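Speaker notes, Wednesday session, 20 minutes
Two arms, one table: what we learn when a person resets the objects
Ha-neul Bang, Skirkside group

Slide 1. Say good morning and thank Gareth Hulme for the invitation. Speak slowly. Say the title one time only.

Slide 2. Our question is simple. If we train a two-arm policy on a crowded table, does it help to keep the objects which the task does not need? Show both views, head and wrist, and wait a little.

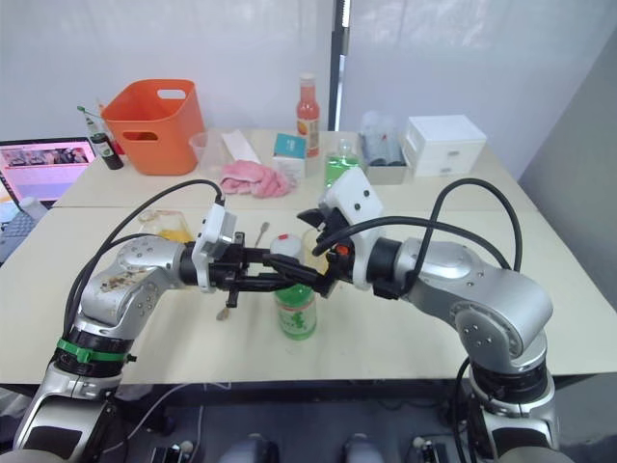
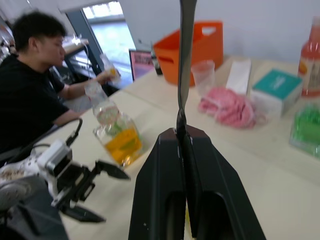 Slide 3. The data. We recorded 2,575 episodes. After checking we kept 2,400. The others had a missing wrist stream or a wrong time stamp. Do not go into the time stamps unless somebody asks, I have a backup slide for it.

Slide 4. The method. Each episode gets one sentence of instruction. We compare two training sets of the same size. In set A the table has only the task objects. In set B it has many other household things, and their places change between episodes. The network and the training steps are the same for both. Please stress this, last time it was not clear to the audience.

Slide 5. Evaluation. 400 trials, half for each set, with objects at new positions. The person who scores the trial does not know which policy is running.

Slide 6. Result. The policy from set B finished 110 trials more than the policy from set A. Pause here. The gain is largest when the arms must work close to each other. For picking with one arm the difference is small, and I should say so openly.

Slide 7. What went wrong. Transparent objects are still difficult for both policies. Also the wrist view is often blocked by the gripper itself, so the head view must help. We tried to remove the head view and the training became unstable. I don't have a good explanation yet.

Slide 8. Next steps. Same test on the second table at Skirkside, with other lighting. The Herberg baseline must be run again with our new instructions.

Questions. If they ask about force sensing: we did not use it in these experiments. If they ask for the code: after the paper is accepted, write to me.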